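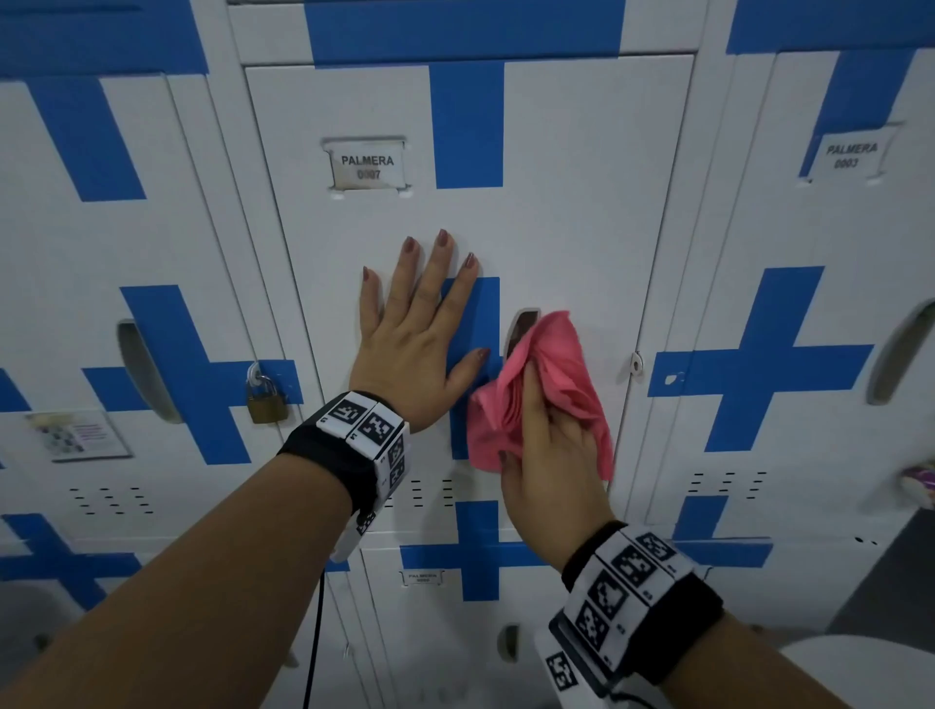 Locker cleaning and returns before the summer closing

The lockers on the ground floor of the Cudmont building are being cleaned this month, bank by bank. The white metal ones go first and the older units by the Darko Street entrance come after. If you keep a locker with us, please read the notes below, even if you have had the same one for years.

What is being done

Every door gets wiped down on the outside with a damp cloth and a little dish soap. Most of the dirt is near the handles, where people pull the door open with their fingers, and around the label holders, where smudges collect on the metal. Doors with nothing locked on them are also opened and wiped inside, including the shelf and the floor of the locker. Padlocked doors are cleaned on the outside only. We will not cut or remove a padlock during the cleaning.

The blue tape stays on. Please don't peel it off or add to it. Where an end has lifted it will be pressed back down, and a few strips will be replaced if the glue has gone. Use soap and water near tape. Solvent cleaners get under the edges and leave a gray line that takes far longer to remove than the original mark did.

Paper notices taped to the doors will be left in place if they are current. Out-of-date ones come down, and the tape marks get rubbed off with warm water and a soft cloth. If that doesn't work, a drop of cooking oil usually does, followed by soap.

Labels

Do not swap or move the labels in the metal holders. The PALMERA numbers match the key list in the office, and last year two cards ended up in the wrong holders, which meant one member spent most of an evening trying her key in somebody else's door. If a holder on your locker is loose or crooked, leave a note at the desk with the number and it will be straightened. The same goes for bent latches and doors that stick.

What we ask of you

Please take home any food, wet clothes or open bottles by 6/2/24. Shoes may stay if they are in a bag. If you want the inside of your locker cleaned as well, take your padlock off and leave the locker empty -- a scrap of paper with your name on the shelf is enough to hold it for you. Lockers left open with things still in them will be wiped around, and the contents put back as they were.

If you are giving up your locker, hand in the key at the desk. The deposit is 40 and is paid back the same day. Renewals for the next term are 30, and the fee can be paid at the desk or added to your Haltance account. Keys that are not returned by the end of July will be treated as lost.

We can also use cloths. Old T-shirts and cotton towels are best, cut to the size of a dish towel, any color. Fleece and polyester just push the water around. There is a bin for them under the coat hooks.

Questions about lockers go to Lilian Odera in the office, extension 866. She keeps the waiting list too, and there are names on it for the larger lockers on the Lurkport side, so please tell her early if you plan to give one up.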